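Journal > Odds and Ends > Going Through the Closet

28 April 2020

Quick one, dinner's in the oven and I have 23 minutes on the timer.

So I finally started on the winter clothes. Should have been done weeks ago. Every year I say I'll do it the first warm weekend and every year I'm digging past wool to find a t-shirt. This time no excuse, not like I'm going anywhere.

System, if you can call it that. Everything out. Keep, mend, give away. The give away bags are going to sit in the back of the Honda for a while, the thrift store in Clustham is closed until who knows when and the drop box out front is taped shut. Fine. At least they're out of the bedroom.

Worst part was the coats. Found a Grollard parka I bought in 2000, zipper gone, lining gone, one pocket I've been losing change into for years. Got a handful of quarters out of the hem. Couldn't toss it. It went on the mend pile, where it has been before.

Then sweaters. Sweaters are the real job because they can't just get stuffed in a bin, they have to be clean first. Moths don't care so much about the wool, they care about what's on it. Sweat, soup, hand lotion. I learned this the hard way when a gray cardigan came out in September looking like a cheese grater had been at it. So now everything gets washed before it goes away even if I only wore it one time. Cool water, the gentle stuff, no wringing. Roll it in a towel and press. Then flat on the drying rack, which takes forever and uses up the whole bathroom.
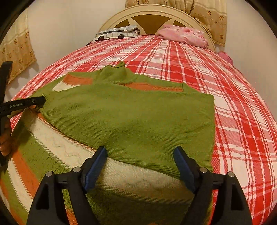
Do you really have to fold them, or is hanging ok? Fold them, a hanger pulls the shoulders into points and the body gets longer every month it's up there.

I fold sleeves in, then bottom up, then in half again if it's thick. Heaviest ones at the bottom of the bin. Bought 2 of the Gendska bins, the long flat kind that go under the bed, and the lids are terrible. One corner pops up as soon as you get the opposite corner down. I put a strip of packing tape over it and moved on with my life. Would not buy again but also will not be returning them becuase that's a whole errand.

Cedar blocks, yes. Mine were old and smelled like nothing so I went over them with sandpaper and they came back pretty well. Do it outside, the dust gets everywhere. I did not do it outside.

Pilling. I used to have one of those little battery shavers and it ate a hole in a sleeve so now I use a plain razor, very light, pulling the fabric tight with the other hand. Slow but kind of nice with the radio on. Did 5 sweaters that way last night and my thumb is sore.

Still to do: scarves, the sock drawer (no), the box of mittens where none of them match, and the top shelf, which I can't reach without the step stool and the step stool is behind the bins. Also need to figure out what to do with wool blankets. Too big for the washer here and the laundromat is not happening right now. Might just air them on the porch rail for a day and shake them hard. If anyone has washed a queen size wool blanket in a bathtub and lived, leave me a comment, I want to know how you got it out of the tub wihout breaking your back.

Ok timer. More on the blankets later.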